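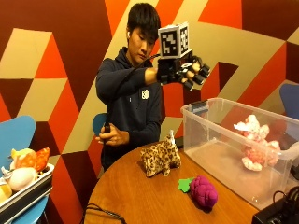 Hand unit with marker cube, worn on the right hand. Small cabled handheld unit in the left.

Rirnura HD-10 Hand Demonstration Kit

Supplied by Prastico
Order code: RIR-HD10
Availability: built to order
Page last revised: August 4, 2018

Overview

The Rirnura HD-10 records how a person picks up, moves and puts down objects by hand, for use in programming and training robot grippers. The operator wears the sensor rig over the back of the hand and works at an ordinary table. Finger positions come from the rig itself. Hand position and orientation come from the printed cube mounted above the back of the hand, which is tracked by one or more fixed cameras.

The kit is intended for laboratories and integrators who already have a robot arm and need demonstration data for it. It does not include an arm, and it will not drive one directly. Recordings are written to disk and processed afterwards.

Hand unit

The hand unit is made up of rigid black segments which follow the fingers, with a small cylindrical sensor body at each fingertip position. The fingers stay exposed underneath, so the operator touches the object and not the equipment. This matters most with soft goods, where a padded glove hides the point at which the object starts to give.

The standard unit fits the right hand only. Adjustment is by sliding the segments along their rails and locking them with the hex key provided. Allow 5 minutes for a first fitting. Once set, the segments keep their position and the unit can be put on again by the same operator without the key.

Operators with short fingers may find that the little finger segment sits proud of the knuckle at its tightest setting. A shorter segment is available as a spare (see Accessories).

Marker cube

The cube is white with black square markers printed on its faces. Tracking needs one face in clear view; with two faces in view the orientation reading is noticeably steadier. Camera placement should be planned around this. A camera set to the side of the table and slightly above hand height has given us the best results at Prastico. A camera directly overhead loses the side faces and is more easily blocked when the operator leans in.

Matt print is used throughout. Do not laminate or varnish the faces. If a face is scratched or marked, replace the whole cube and run the calibration routine again. Replacement faces are not sold separately.

Strongly patterned walls have not caused false detections in our use, provided the pattern does not contain small square shapes with black borders. Windows behind the operator are a more common source of trouble.

Trigger and cabling

A handheld trigger starts and stops each recording. It is held in the free hand and joined to the hand unit by a thin cable. We recommend running the cable back along the forearm and across the front of the body, where it stays clear of the table. A loose sleeve or hooded top is not a problem as long as the cable lies outside it.

One press opens a recording and a second press closes it. A press of longer than two seconds marks the recording as failed, and it is kept in a separate folder. Failed recordings are not deleted.

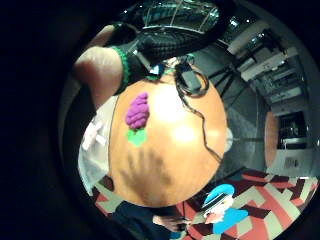
Objects and containers

Any object that can be grasped with one hand can be used. For initial trials we suggest plush toys and play food. They are light, they survive being dropped, and their uneven outlines give a wider range of grasps than blocks or cups. Bins with clear sides are useful as the target container because the contents remain visible from the side camera through most of the movement.

Avoid polished tabletops under strong ceiling lights where the camera looks down at a shallow angle. A glossy surface may reflect the cube, and the software will occasionally prefer the reflection. A plain cloth cures it.

Smooth balls and other large rounded items deserve separate treatment. The hand tends to rest on top of them with the fingers spread, the cube tilts away from a side camera, and tracking may drop out for several frames. Move the camera or add a second one.

Recording software

The hand unit is supplied with Grerkis Capture. It shows the camera view, the finger readings and a tracking flag for the cube. Recordings are stored as video plus a plain text file of readings, one line per sample. The readings can be opened in any spreadsheet, although a long session will be slow to load.

Internal storage on the interface box holds 400 recordings of normal length. After that the oldest must be copied off before the trigger will respond. There is no warning before the limit is reached, only a message when it has been. Rirnura has said that this will be changed in the November release.

Timing between camera and hand unit is corrected in software. Check it at the start of each session by tapping the table once with a fingertip and comparing the video with the reading.

Points to note

The fingertip sensors report position and do not measure force.
The unit is not sealed and should not be used with liquids or wet food.
Readings drift slightly as the unit warms up. Switch on 10 minutes before calibration.
The cable connector at the wrist does not latch. Tape it for long sessions.

Supplied in the kit

Hand unit, right
Marker cube, fitted
Trigger with cable
Interface box and power supply
Hex key
Grerkis Capture licence, single machine
Printed setup guide

Cameras, stands and computer are not included.

Accessories

Short little finger segment
Spare marker cube
Replacement trigger cable
Carrying case by Mujić, with cut foam for hand unit and interface box

Price

£3,316 excluding VAT and delivery. Accessories are quoted on request. Return to base warranty, parts and labour, excluding cables and marker cubes.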